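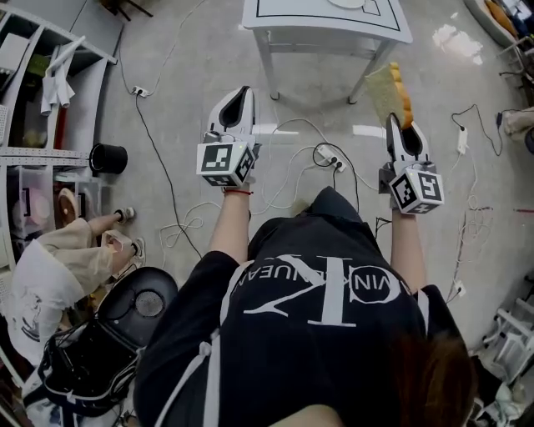
Well, the old shoe shop on Tolley high street is finally getting its lights back on, and I'm more pleased than I probably should be. Wubshet, the second-hand clothes stall that's been squeezed in by the market steps for as long as I've been writing this page, opens there on Monday at nine. If you've walked past the stall lately you'll know that big logos have taken over the rails again. Think of a black oversized T-shirt with Calvin Klein Jeans curving across a great white CK, worn with nothing fancier than a thin red string round the wrist, and you've got what half the sixth form wants for summer. I had one very like it years ago and gave it away, and yes, I'm still cross.

Desta Gashaw, who started the stall with two rails and a borrowed mirror, has signed a lease for three years. She told me she'd been after the place since last May but couldn't make the rent work on her own. So she's sharing. Oranuch Thongsuk is bringing her mending and alterations over from her front room and will have the back half of the shop, with a proper cutting table and a curtain you can change behind without showing your knees to the bus queue. 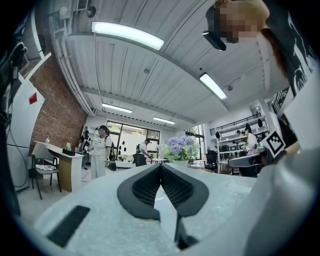
The money side was the bit I was nosy about. They asked regulars to chip in towards the fitting out and ended up with £3,746 from 492 people (one of them me, I should say, and I got a tote bag for it). Most of it went on the floor and the heating. Kazimír Pešek did the rails, and they look lovely — he's used old gas pipe, and there's room for 300 hangers on the long wall alone.

Prices are staying put, Desta says. T-shirts start at £4, jeans are mostly £14, and coats depend on the coat. You can still bring things in to swap, though only on weekday mornings to begin with, and please wash them first! She did ask me to put that in. 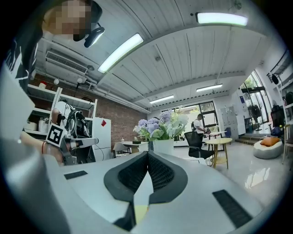

Not everybody is thrilled. Kevin Hegarty from the hardware shop next door reckons parking will be a nightmare on Saturdays, and he may have a point, given that the loading bay is already full of vans by ten. He's still lending them a ladder for the sign, mind you.

Oranuch is taking bookings for alterations now, with hems back in a week and zips a bit longer. The old stall trades as normal until Saturday afternoon, and everything left on the last rail is going for a pound.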